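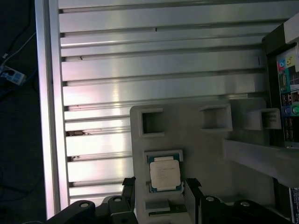

# Kapitel 4: Die Zahl in der Polizeimeldung

Kaum eine Nachricht kommt so oft ohne Gegenfrage ins Blatt wie die Meldung über gestiegene oder gesunkene Einbrüche. Sie trifft am Vormittag ein, hat einen amtlichen Absender und enthält eine Zahl. Ob die Zahl das misst, was die Überschrift behauptet, prüft in der Redaktion oft keiner mehr.

Als Fallbeispiel dient uns die Stadt Brunlow. Die dortige Polizei meldete für ein Jahr 151 Wohnungseinbrüche, weniger als im Vorjahr. Im selben Zeitraum gingen über die Melde-App Foro 811 Hinweise auf »verdächtige Personen« ein. Die Lokalzeitung stellte beide Angaben nebeneinander und schrieb, die Wachsamkeit der Bürger zahle sich aus.

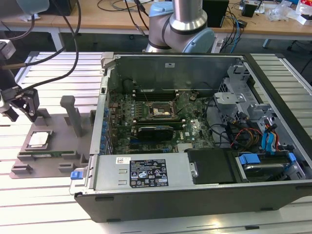 Das mag stimmen. Belegt ist es mit diesen Angaben nicht. Wie viele der Hinweise überhaupt zu einem Einsatz führten, stand nirgends, ebenso wenig, ob versuchte Einbrüche in beiden Jahren gleich erfasst wurden. Und ein Hinweis ist erst einmal eine Vermutung; wer zweimal denselben Paketboten meldet, erzeugt zwei Einträge. 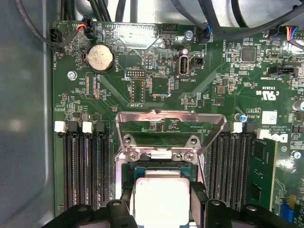
*Fachbereich Journalistik, Lehrgebiet Polizei- und Gerichtsberichterstattung*

Misstrauen verdient auch, wer die Zahl weiterreicht. In Brunlow wurde die Meldung von der Sicherheitsfirma Van Beek verbreitet, die Kameras mit einer Reichweite von bis zu 100 Metern verkauft. Im Stadtteil Grernia hingen bereits welche, und dort waren die Einbrüche angeblich besonders deutlich zurückgegangen. Vergleichswerte aus Vierteln ohne Kameras fehlten in der Mitteilung. Trotzdem stand der Rückgang am nächsten Morgen als Erfolg der Technik in der Zeitung.

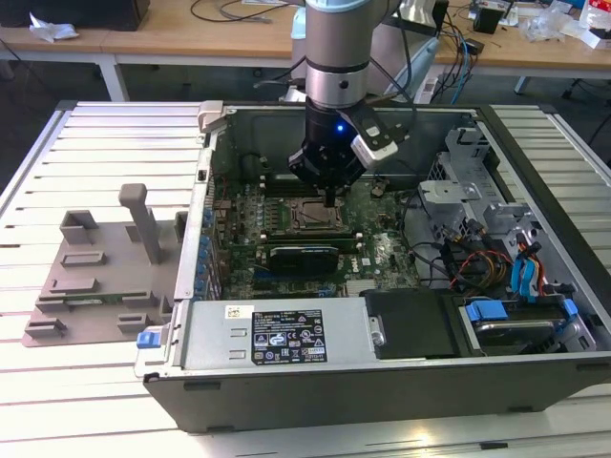
Man kann einwenden, dass für solche Rückfragen im Tagesgeschäft die Zeit fehlt. Dann muss der Text eben vorsichtiger werden: »nach Angaben der Polizei«, »erfasste Fälle«, kein »dank«. Auch diese Formeln schützen nur begrenzt, denn über die Auswahl der Zahl hat weiterhin der Absender entschieden.

Abschnitt 4.1 behandelt den Unterschied zwischen Hell- und Dunkelfeld, Abschnitt 4.2 die Aufklärungsquote und ihre Tücken. Die Meldung aus Brunlow wird dabei mehrfach wieder gebraucht.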